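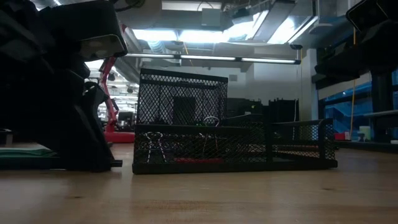
Mesh organizer on the wood table, two binder clips in the front tray.

April 9, 2020

Bench supplies, continued from the last page.

Started on the small stuff that never has a home. The big tools are sorted and the drawers under the long bench are done, so what remains is pens, clips, tape, labels, and the loose paper that travels with every job. The plan is one organizer per table, the same layout in each, so that a person moving from one table to another can reach for a clip without looking.

The type I settled on is the black wire mesh one with the tall compartment at the back left and the long low tray in front. Reasons, for the record:

The mesh lets me see what is in it from a chair. The old tin boxes hid everything and people kept opening new packs of clips when there were plenty at the bottom.

The solid rail along the bottom of the front tray sits flat on the wood. The plastic one from Orndale had four little feet and rocked. Two of the feet came off in December and it has been propped on folded cardboard ever since. That one goes in the bin today.

Dust falls through the mesh instead of collecting in the corners. It does collect on the table underneath, so the organizer has to be lifted when the table is wiped. Put this on the wipe-down sheet.

Against it: thin things poke through or lie at odd angles. Pencil leads snap in the mesh. Anything smaller than a paper clip should not go in the tray at all. Pins and the little brass screws stay in the lidded jars.

Layout as of this morning:

Tall rear compartment: things that stand. Notepad, short ruler, the folded job card. Nothing wider than the opening, and nothing that has to be forced past the rim. I tried the Kinsella clipboard in there and it tips the whole thing backward. Clipboards go on the wall hooks.

Front tray: binder clips, markers, eraser. Clips toward the left and middle, markers lying flat along the bottom.

Small open section at the right end: left open on purpose. It is for whatever is in use that day. If it is full by evening, somebody empties it.

Notes on the clips. I had been folding the wire handles down flat against the body before putting them away, thinking it would save space. It does, but then they are a nuisance to pick out with one hand, especially with gloves. With the handles up they are easy to grab. They catch on each other if there are too many in the tray, so the answer is to keep fewer out. Decided on 3 per tray as the upper limit. The rest stay in the box in the supply cupboard, second shelf, next to the tape.

I went through the box while I was there. Some 30 good ones left of the medium size. A few had handles that pop out of the body when squeezed, and I threw those away. Please do the same when you come across one, don't put it back. A clip that lets go of a stack of job cards costs more time than a clip is worth.

Markers. The red ones dry out first here and I think it is from being stood on end with the tip up. Trying them flat from now on. Will check at the end of the month whether that makes any difference. If it doesn't, we change brands. The Wullex markers were fine but the caps crack.

Surface. The table top was sanded last year and never got its second coat. It shows. There are small dark specks in the grain that don't come up with a damp cloth, and I did not want to go at them with anything stronger. Left alone for now. If we do recoat, everything has to come off for 3 days, so it should be done together with the other tables or not at all.

Also considered putting felt under the organizer to save the wood. Cut a strip from the leftover roll and tried it. The thing slides too easily on felt and I knocked it a hand's width across the table just taking a clip out. Took the felt off again. A thin rubber strip might be better. There is a piece of Urneck matting in the offcuts that could be cut down, but it smells, so it needs a few days by the door first.

Labels. I wrote labels for the trays and then didn't use them. They don't stick to mesh, and tying them on with thread looked messy. The top band of the tall compartment is solid and would take a label, so that is where the table number will go when I find the label tape. It was last seen in the drawer with the extension cords. It is not in that drawer now.

Position on the table. Organizer goes near the middle with the low tray facing the person working, tall part behind and to the left. I had it at the far corner at first and it was out of reach for anyone sitting down. Near the middle it uses up table space, which I expect will be the first complaint. If you need the whole surface for a large sheet, move it to the shelf and bring it back after.

The light is good on this side of the room but the high ceiling means everything that is said over here carries. Not related to clips, only noting it again for when we talk about where the phone should go.

Still to do:
Second organizer for the sewing table. Same model if they have it.
Cut the rubber strip once the matting has aired.
Find label tape.
Empty the old tin boxes and sort what is in them. Expect mostly rubber bands.
Add "lift organizer" to the wipe-down sheet.
Ask about the recoat.

Added after lunch: went through the first tin box. Rubber bands, as expected, nearly all perished. Also a key with no tag. Hung it on the hook by the cupboard. If it's yours or you know which lock it fits, write it here underneath.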